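Zimbridge Hall kitchen: my safety checklist, with comments

I do this walk-through every October before the winter bookings start, and again whenever the Wulto urn plays up. Tick, cross or "sort of" is fine on the paper copy. The comments are just me thinking out loud, so skip them if you're in a hurry!

1. Floor and doorway
Tick. Mat lies flat, door swings all the way, nothing parked behind it. The corner of the lino by the sink was lifting last year and I've pressed it back down with glue (the second tube, the first had gone solid). Still holding when I stood on it.

2. Urn and kettle
Sort of. The urn lid clips on properly now but the cord hangs too low over the front of the counter for my liking, especially with little ones about at playgroup. I've looped it up on a hook. Please put it back on the hook when you've finished.

3. Power points
Tick for the 3 along the back wall. Cross for the one beside the fridge, which has a hairline crack in the cover. I've taped it over and written DO NOT USE in my biggest printing. A new cover is on order from Vemora and I'll fit it with the power off at the board.

4. Fire blanket and extinguisher
Tick. Blanket's on its hook, tabs hanging down where you can grab them. Extinguisher needle is in the green and the pin is in. Someone had hung a tea towel over the lot, a lovely tea towel, but no.

5. Hot water
Sort of. It runs very hot at the left tap. I've put the sticker back up and asked the plumber to turn it down. He quoted $175 including the call-out, so I said yes before he could change his mind.

6. Step stool
Tick. It's the Belay one with the rubber feet, and all the feet are on. No wobble. If you need the top shelf, use the stool and leave the chairs alone, they fold when you least want them to.

7. Bowls, colanders and other plastic
Tick. I go over rims and bases for cracks and run a finger round the edge for anything sharp. With colanders I hold the base up to the window as well, as bits of old rice love those little holes. The blue bowl and the pale green colander are both on the keep list. If you find one that's split, bin it, please don't tuck it back in the cupboard for me to discover.
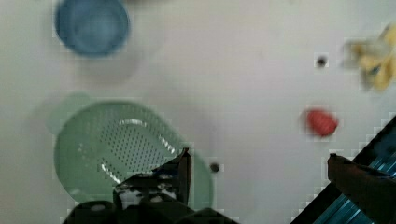

8. Knives and peelers
Cross. Two were loose in the tea towel drawer, blades up. They've gone back in the block, and I've put a label on the drawer that says CLOTH ONLY. The bread knife needs a new handle or a new home.

9. First aid box
Sort of. Plenty of plasters, over 10 in the small size, but the burn gel is past its date. I'll pick some up on my next trip into town and initial the lid once it's in.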